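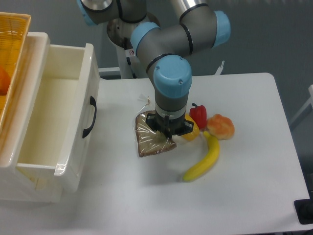 Bread, peppers, bun and banana next to the open drawer.

Home Kitchen Corner Reading Corner Dress Up Storage Contact

How to Sort the Play Food into a Drawer and a Basket

By Annelies Aigner

In our playgroup in Erkanholm the toy kitchen is the most loved corner, and for a long time it was also the most untidy one. All the food lived in one deep box. When a child wanted the banana, she turned the box over, and then everything was on the floor until lunch. Last December I changed to a small drawer unit with a basket on top. I describe my way here step by step, so that you can do the same at home or in a group.

What you need

A small plastic drawer unit which can stand on a table or on a low shelf. A basket that fits on top of it. A free table. A soft cloth, a bowl with warm water and a little dish soap. Some paper for labels, and clear tape.

The drawer must open easily. Try it with one hand before you buy. If you need two hands, a child of three will pull until the whole unit comes with it. A big curved handle is better than a small knob.

Step 1. Empty everything

Take all the food out of the box and also look in the other places. I always find a piece in the doll bed and one behind the heater. Pull the drawer fully open and wipe it inside, with special attention to the corners, where the crumbs of real cookies collect. Leave it open to dry while you do the next step.

Step 2. Lay the pieces on the table

Put the food on the table so that no piece covers another one. Please do not sort yet. First look at each piece and decide if it can stay. A pepper with a crack goes away, for the edge can be sharp. A piece which is only faded can stay, the children do not mind this at all. Small parts that came loose, like a stem, I put in an envelope and glue in the evening.

A white or light table is good for this work. You see the dirt much better.

Step 3. Wash what can be washed

Hard plastic fruit and vegetables go in the warm water. Let them dry on a towel and turn them one time. Hollow pieces with a small hole should not go under the water, it stays inside and later it smells. Wipe these with the damp cloth only.

Slices of bread in foam or fabric I do not wash often. I keep each slice in a clear bag, closed with a tie at the end. The bag stays clean with one wipe, and the children can still see the bread. If your children still put things in the mouth, leave out both the bag and the tie, and store the bread in a closed container which only the adults open.

Step 4. Make the groups

It is tempting to make many groups. I had 6 in the beginning, with a separate place for "breakfast" and "dessert", and even my colleague could not remember where the corn belonged. Now I have 2, and they are enough.

Fruit goes in the basket. It looks nice there, like in a real kitchen, and round fruit cannot roll away.

Everything else goes in the drawer: vegetables, bread, buns, cheese, eggs.

The banana was a discussion in our house, for it is long and pushes the oranges out of a small basket. If your basket is small, let the banana live in the drawer. The important thing is that it has always the same place.

Step 5. Fill the drawer in the right order

Begin at the back with the long and flat pieces, for example the corn and the bread. Round pieces like peppers come in front of them. The buns come last, as they are soft and can be pressed a little. Close the drawer after every few pieces. When you feel that something touches above, take the highest piece out and lay it on its side.

Do not fill it to the rim. A hand must fit between the pieces.

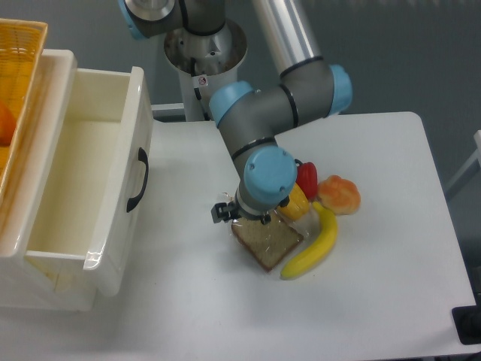
Can I put the bread and the vegetables in the same drawer?
They can share one drawer without trouble when it is play food. Put the bread flat at the bottom or at the back, so that a heavy pepper does not bend it. For real bread I would use a separate bread box.

Step 6. Put on the labels

Draw or print a picture of what is inside and tape it on the front, below the handle. Words are only for the adults. I drew a pepper and a loaf, and my loaf looks like a shoe, but the children know it.

Step 7. Practice with the children

Show it one time slowly. Open, put in one piece, close. Then let every child bring one piece and ask "Where does it live?" Do it before the snack, when they are hungry and want to finish. In the first week I did this every morning at ten, and after this I only had to point.

How often to do it again

The short tidying is every day. The complete washing I do once in a month, and more often in the cold season when many children cough.

A small note on buying more

My neighbor in Stindlow gave me a whole bag of pieces from her cellar, and I kept only the ones that fit the drawer. The rest is in a box in the storage room, and I exchange a few pieces when the play becomes boring. If something new comes in, something old goes into that box.

Next page: Washing the Dress Up Clothes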